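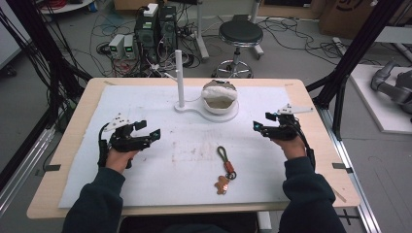 One reader in Seveditz writes that her 80-watt panel never fills the battery before dark, even in May, and asks whether a second panel or a better controller comes first.

The controller does. A basic unit holds the panel near battery voltage and wastes part of its rated output. On the Nollside cabin system, a tracking controller raised the daily harvest from 696 to 790 watt-hours — roughly the draw of a small fridge. Check the wire gauge as well. Long, thin runs drop voltage, and the Betport kit ships with both. Add the second panel only after those two items are fixed.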